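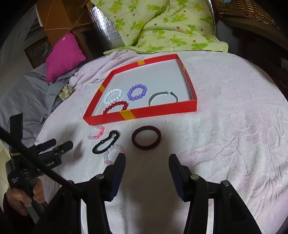 Beaded bracelets in a red and yellow tray.

In April I went for the open day of the bead makers in Hendport. I wanted to see it since my aunt told me about it, but in other years I had always to work. I took the early train and arrived at 9, when the doors of the first workshop were still closed, so I drank a coffee by the harbor and read the leaflet two times.

Search this site Enter keyword Go

The open day is spread over the old rope works and the streets behind it. You pay 5 euros at the gate and receive a paper ribbon for the wrist, and with this you can enter everywhere. There were 28 workshops on the map. I visited maybe half of them, and I must say that for one day it is enough.

I started with Yalçınkaya, a family shop which makes glass beads at the lamp. The daughter was working at the flame and the father was explaining. He holds a thin steel rod covered with a gray clay, and the melted glass is turned around it slowly. The clay is what makes the hole later, when the bead is taken off. I did not know this, I had always thought that the hole was drilled. After the flame the beads go in a small oven and stay there until the next morning, because glass that cools too fast will crack. He showed us a bowl of cracked ones – they looked perfect until he turned them to the window.

The second place I want to mention is Zernska. They do not make beads, they only string them, and they repair. On the wall hangs a board with different threads and a small card under each one. The lady there advised me to use elastic cord for a bracelet that is worn every day, and to pull the cord strongly before I put the first bead. If you do not do it, she said, the bracelet becomes loose after some weeks and you see the cord between the beads. I have at home two bracelets with exactly this problem.

For lunch there was fish soup in the courtyard. The line was long and the bread was finished when I came, but the soup was good and hot. I shared a table with a couple from the north who collect old buttons, and they recommended me another fair which I have already forgotten the name of.

At 2 in the afternoon there was a talk by Régis Fleury about the trade in glass beads along the coast. It was planned for a small room and roughly 85 people came, so many of us were standing. He spoke quickly and I missed some parts. The most interesting for me was how the merchants sorted beads with a simple sieve, and how the same size could have a different number in each town. He had brought an old sample card from the Jornar workshop, with the beads still sewn on it in rows, and he let it go from hand to hand. I was surprised by how heavy it was.

Some practical remarks for those who want to go next time. Bring cash, most of the workshops do not take cards. The floor of the rope works is uneven stone. The toilets are only in the main building, on the side of the harbor. The polishing workshop closes already at 3, and I came too late for it.

I bought a small bag of green beads with little mistakes, sold by weight, and one meter of cord. The last train was full and I was standing until the second station.

Contact – Copyright Notes from Small Trips, all rights reserved – Back to top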